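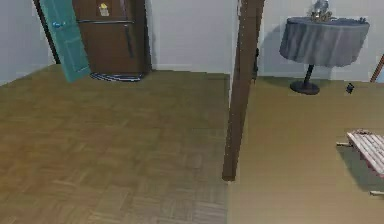 Disc arrived, kettle on, phone in the other room

Print this post | E-mail this to a friend

So it came! The Stesach box of the early Ursina Ruchti films landed on the mat just after eight this morning, and I had the shrink-wrap off before I'd found my glasses. I pre-ordered it back in February, forgot I had, nearly ordered it a second time last week and was only saved by my bank card having expired.

If you don't know Ruchti, don't feel bad, hardly anyone over here does. She made five features, all of them slow, all of them set in or near the same valley, and for years the only way to see any of them was a tape that Colin Whitlock used to copy for people who sent him a stamped envelope. I still have mine. The picture rolls every time somebody opens a window, and the subtitles give up altogether for one whole reel of Trorness, so for ages I had my own version of what the two sisters were arguing about (I thought it was a goat. It's a mortgage).

Trorness is the one I went to first, obviously. It runs 173 minutes and I'd only ever seen the shorter cut, which loses 40 of them, and I'm a bit cross now about what went. There's a long stretch at the ferry office where the younger sister waits for a form to be stamped and the clerk eats his entire lunch. I know how that sounds! But by the time he folds up the paper I was gripping the cushion. Without it her outburst on the boat comes from nowhere, and I'd always put that down to the acting. Sorry, whoever you are, you were great all along.

The restoration is lovely on the whole. The snow has proper detail in it and the night scenes no longer look like they were shot inside a coat. I'm less sure about the sound - the church bells are very loud, and I had to dive for the remote twice. Pallavi Rana has already written on her own blog that the greens are wrong, and she saw it on film in a cinema, so I'll take her word for it. They looked fine on my telly. 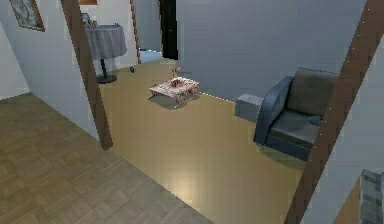
A quiet corner, wide view.

Extras! A booklet with an essay by Babita Garg, very good on the middle films and a bit sniffy about Vashisht, the comedy, which I will defend to anyone who wants to meet me outside. Then a half-hour interview with Ruchti in which she answers most questions with "yes" or "perhaps" and gets really going only once, on the subject of hotel breakfasts. No commentaries. I'd have liked one on Vashisht at least, mainly for the wedding bit with the ladder.

Narendra Tiwari asked under my last post whether it's worth the money if you already own the Trulturus discs. I think so, yes, if only for the full-length Trorness. If you mostly want the two shorts, hang on to what you've got, as they look the same to me and the old menus were nicer.

I've got Vashisht lined up for tonight, with soup, and I'll try to get something up about it before the weekend.

Comments (40) | Shares (200)

Print this post | E-mail this to a friend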